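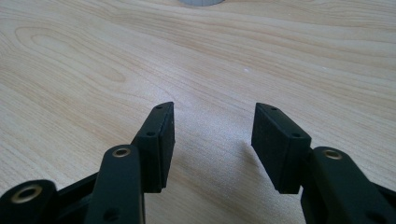 About Kavgate

Kavgate is a local news desk covering roads, courts and police in the Orlandini valley. Started in 2000 as a printed sheet of overnight calls, stapled, left at gas stations. Online only now. Still mostly overnight calls.

What we cover

Crashes, closures, arrests, arraignments, sentencing. Missing people when the family or the sheriff asks us to. Fires if a road is shut or someone is hurt. We don't do high school sports, restaurant openings or the weather, except ice.

Who we are

Staff of 4. Mercedes Ospina is the editor and takes the night phone from 10 until the morning shift gets in. Two reporters, one at the courthouse most days, the other on the highway side. One person does the website, the newsletter, the billing and the ads, so if your invoice is late that's why, please just email again.

We also use 2 freelancers for trials that run long. Their names go on their stories.

How we report

Every arrest story says what the charge is and which agency gave it to us. An arrest isnt a conviction and we try to write it that way. We name adults once charges are filed, not before. We don't name minors. We don't name people who have died until next of kin have been told, even if it's all over Facebook already.

If charges get dropped or you're found not guilty, send us the case number. We'll check it with the clerk and update the original story at the top, same size type. No fee for this, ever. Sites that charge for it are not us.

Booking photos: stopped running them as a gallery a while back. We use one now only if police are still looking for the person.

Corrections

Got something wrong? Tell us the headline and what's wrong with it. Wrong mile marker counts. Wrong direction of travel counts too, we get that one more then we'd like. Fixes are marked at the bottom of the story with the time.

Money

Ads and subscribers. 1228 paying subscribers at last count, thank you. Kavgate is owned by Jitis Media, which also owns the Briltex classifieds. Jitis doesn't see stories before they run. Advertisers don't either, and a couple have left over it.

Tips

Call or text the night line, number is in the footer. If you're driving, pull over first. If it's an emergency call 911, we can't send anybody. Photos welcome, but say where you took it and when, and whether we can use your name.

Office is upstairs from the tire shop on Orlandini Road, side door. Knock hard. Mornings are best.

Page last updated 6th April. Staff list is current, old office address may still be in the newsletter, working on it.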